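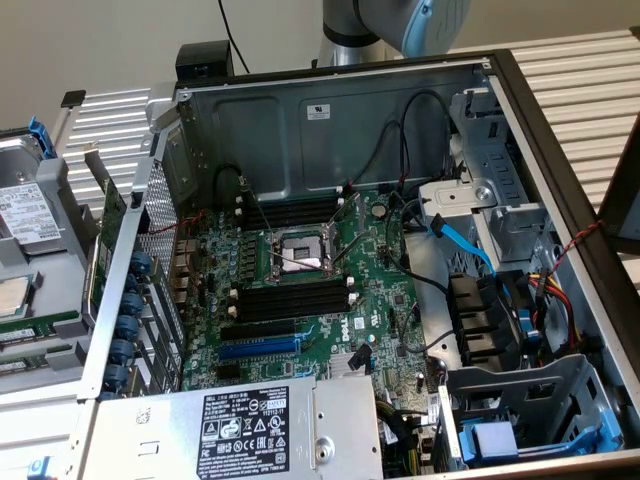
Brijesh Sengar asked after our December report why the arm was not stopped sooner, and it is a fair question. The stop signal was sent. The controller at Witport received it 3 seconds late, and by then the gripper had pressed on the edge of a memory slot with 39 newtons — our limit is 8.

No person was hurt. Two boards were lost in this way. Stimach has replaced the safety relay, and memory removal stays suspended until the new force limit is tested. We ask to move the Skarnness trial to the next period, without extra cost.

Print this page | E-mail this page
0 comments | 2 shares
Contact: Pathak project office | Back to top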